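# How a Plate-Handling Robot Cell Is Looked After

A robot cell is a robot, plus everything the robot needs in order to work, in one place. The cell on this page is called Mivwood. It has two arms, a white table and a metal frame. Its job is to practice handling plates.

Plates are harder than blocks. A block has flat sides that a gripper can squeeze. A plate is thin at the edge, smooth on top and often stacked on another plate. The robot has to put one finger on each side of the rim, and the rim may be only a few millimeters thick. If the arm is wrong by the thickness of a coin, the finger lands on the plate and pushes down on it.

Most of the care the cell gets is aimed at keeping that mistake small.

## The parts

**The base.** Each arm is fixed to a black mounting plate. The mounting plates are fixed to a metal rail along the edge of the table. If a mounting plate moves, the whole arm moves with it, and every position the computer has stored is then wrong by the same amount.

**The joints.** A joint is a place where the arm can turn. There is a motor in each one. Next to the motor is an encoder, a sensor that measures how far the joint has turned.

**The gripper.** This is the hand. It has two fingers that open and close. It has no thumb and no palm.

**The wrist camera.** A small camera rides on the wrist, close to the gripper, on a white bracket. It goes wherever the gripper goes.

**The cables.** Power and signals travel through these. A cable on a robot has to be long enough to reach when the arm is stretched out, but it must not hang where the fingers can catch it.

**The controller.** This is the computer that tells the joints what to do. The program running on Mivwood's controller is called Parri. It can store up to 1,006 positions for each arm.

## Checking the gripper against a plate

Before work starts, the arm is moved slowly to the edge of a plate and stopped. The person checking looks at where the fingertips are compared with the rim. One should be on the inside and the other on the outside, with the rim between them. If both are on the same side, the gripper will close on nothing.

The plates used for this check stay in their white tray, stacked the way they are stacked for normal work. A stack is a better test than a single plate because its height has to be right too.
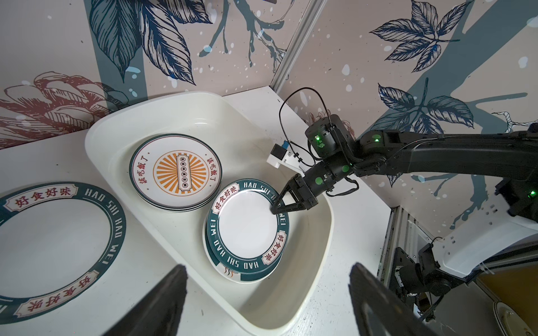 Haruna Takeda would add a step before this one: look at the fingertips with the power off. A worn tip is shorter than a new one, she says, and you can spend a whole morning correcting the computer when the part that changed was the finger.

Her step is now at the top of the checklist. A tip is measured with a caliper, a tool that slides shut on an object and shows its width. If the tip is too worn, it is replaced, and the new size is typed into Parri. Both fingers are changed together. A new finger next to an old one makes the gripper close off-center.

## Finding zero

Imagine closing your eyes and touching your nose. You can do it because your body keeps track of where your arm is. A robot keeps track using numbers, and the numbers have to begin somewhere. The starting place is called zero, or home.

To set zero on one joint:

1. Turn the joint slowly until the two marks on its housing line up.
2. Hold it there.
3. Press *Set* in Parri.
4. Move the joint away, send it home again and look at the marks.

If the marks line up after step 4, that joint is finished. If they don't, go back to step 1. The joints are done in order, from the base to the wrist. An error at the base is the worst kind. The arm is long, so a tiny angle at the bottom turns into a large distance at the fingertips. You can test this with a broomstick. Hold one end, turn your wrist a little, and watch how far the other end swings.

## Telling the camera where it is

The camera also has to be set up. Parri knows where the wrist is, but it does not know exactly where the camera sits on the wrist until somebody shows it.

This is done with a board printed with black and white squares. The board lies flat on the table. The arm moves the camera to 19 different places, and at each place the camera takes a picture of the board. The squares are all the same size, so the computer can work out the distance and the angle from how big and how slanted they look. The job is called calibration.

The board must not move during calibration. If someone bumps the table, the pictures are thrown out and the arm starts again.

## Two arms, one table

Everything so far applies to one arm. Mivwood has two, and this adds a problem: both of them can reach the middle of the table.

Each arm is given a region of the table. The regions overlap around the tray, where either arm may be needed. Parri treats the overlap like a bathroom with a lock. When one arm is inside, the other waits outside until the first one leaves — even if it only has a short way to go.
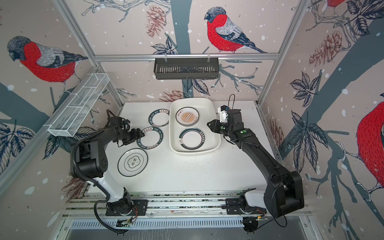 The overlap is tested at low speed. The left arm is sent in and stopped. Then the right arm is told to go to the same spot, and it should refuse. Then the test is run the other way around. A person stands beside the stop button the whole time, with a hand near it.

Speed is raised only after both tests have passed. It goes up in steps, and the tests are repeated at each step.

## Regular care

| Job | When |
|---|---|
| Wipe the table and the plates | Before each session |
| Look at the fingertips | Before each session |
| Clean the camera lens with a soft cloth | Before each session |
| Check the cables for rubbed spots | Every week |
| Check the bolts on the mounting plates | Every week |
| Calibrate the camera | Every month, or after any bump |
| Check every joint for looseness | Every 700 hours of running |

To check a joint for looseness, the power is turned off, and the part of the arm above the joint is pushed gently from side to side. A good joint feels solid. A loose one clicks or rocks.

The last joint check was done on May 28, 2018, when the hour counter read 758. It was late. The elbow of the right arm rocked slightly, and Edgars Butkienė tightened it and set zero again on that joint and the ones after it.

## Words used on this page

**Calibration:** working out exactly where a sensor is, by having it measure something already known.

**Encoder:** a sensor that reports how far a joint has turned.

**Overlap:** the part of the table that both arms can reach.

**Zero:** the position a joint measures from.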